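We use cookies to remember your language and region. Accept all | Manage settings

4.3 Recording a demonstration by remote control

Read section 4.2 first if the leader arm has not been paired.

1. Set the Plaron base where the arm can reach the whole work area. For drawer tasks, open the drawer by hand and check that the gripper can get to the bottom of it.

2. Route the arm cables with enough slack for a full wrist turn.

CAUTION: Keep fingers away from the gripper whenever the status light is green.

3. Hold the leader arm in the rest pose and press Sync. Wait 15 seconds.

4. Enter a task name in Korine. Use one name per task – "drawer pick" and "drawer place" are recorded separately.

5. Press Record and move the leader arm slowly. Keep the head camera pointed at the gripper.

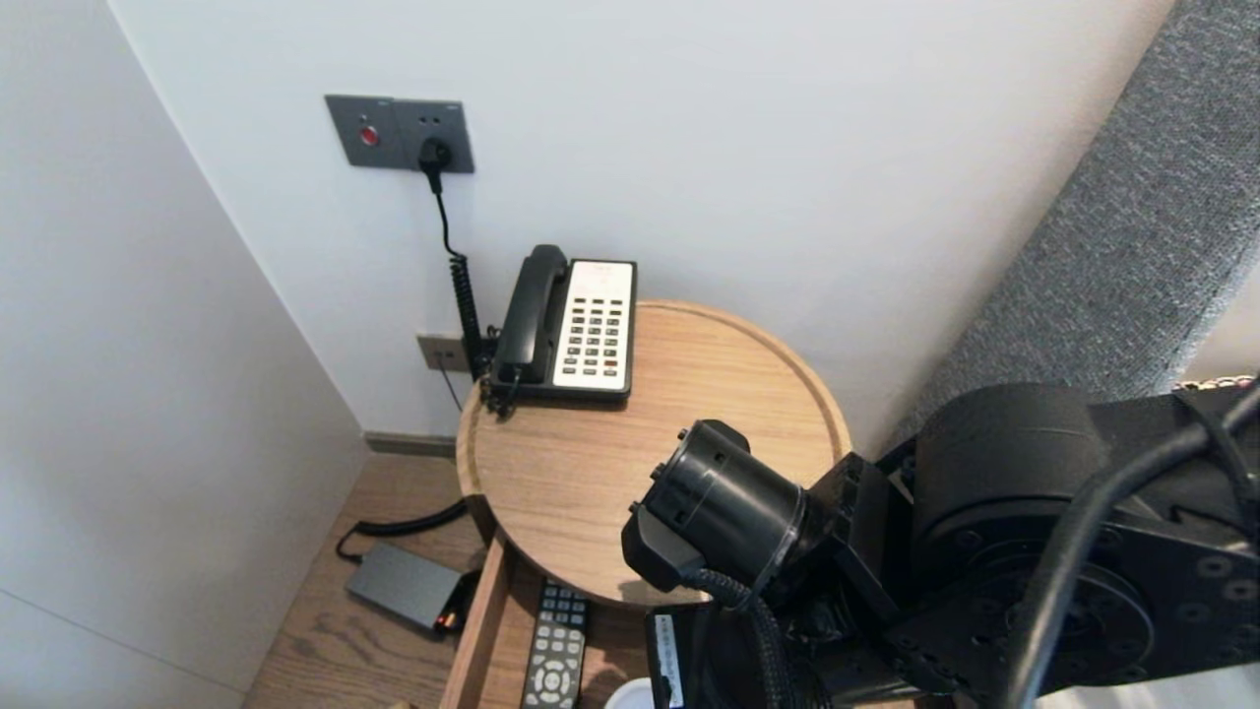
6. Press Stop when the arm is back in the rest pose. Takes longer than 45 seconds are split into two files.

7. Discard any take in which the arm hit the furniture or you changed your mind partway through.

8. Repeat until you have 50 good takes. Move the objects a little between takes.

NOTE: If the follower arm lags, lower the video rate before you re-pair. Error 208 means the leader arm has lost sync – go back to step 3.

Saved takes are listed under Korine > Tasks. To trim them, see section 4.4.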